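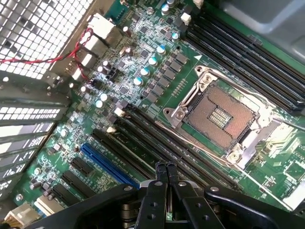 Deok-su Hwang wrote to us that last June's talks on sanctions were the first he had sat through where both sides got a fair hearing, and we'd love more of that! Elside is looking for readers to join our foreign policy panel. 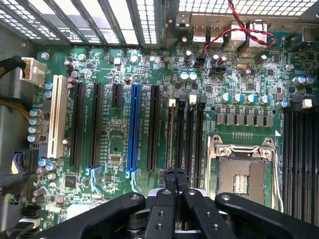 You'd read one short paper a month and send us 200 words or so, in whatever style suits you (we pay $900 a year).

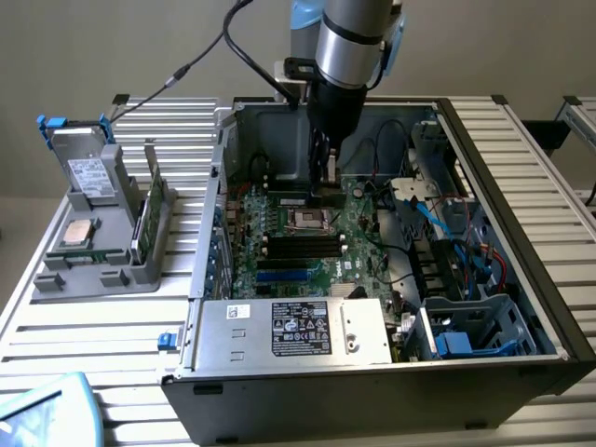
Page last changed: 2022-01-05

Write to the Mullwood office, and do tell us which region you follow.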